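The drawer that wouldn't shut

Nisha Nigam has been fixing other people's furniture in Netcombe for long enough that she no longer asks what's in the drawer before she opens it. "String," she says. "Tape, batteries, birthday candles. Everyone thinks theirs is the worst one in town."

She runs a small repair and sorting service from her garage, mostly for people who are moving or have just moved. A visit takes a morning. The first job is nearly always a white cabinet or desk with something jammed in it.

"People blame the runners," she says. "They'll buy a whole new unit for 400 dollars when there's a roll of something standing up at the back. I get them to stop pulling. If you keep yanking, you bend the rail, and then you really do have a runner problem."

Her own method is slow. She opens the unit as far as it will go without force, gets down level with the gap and has a look with a torch. Then she tries to lay the tall thing on its side with a wooden ruler.
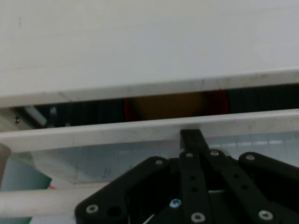
"Anything round is trouble," Nigam says. "Spools, rolls, jars. They roll to the back when you shut it and they come forward when you open it – usually at an angle. I tell people to keep round things in a shallow tray, lying down, all facing the same way."

She isn't fussy about marks. White fronts pick up scuffs along the edge where hands and shoes hit them, and she wipes them with dish soap and warm water. What doesn't come off, she leaves. Her neighbour Tihomir Ristić once repainted a whole cabinet in November and it was grey along the lip again by Easter.

Screws she does care about. She checks each one she can reach and tightens it by hand, never with a drill. "Chipboard only gives you so many goes," she says.

Nigam has kept a notebook of her visits since she started, and the count is now at 287. She takes bookings by phone, though not on Sunday.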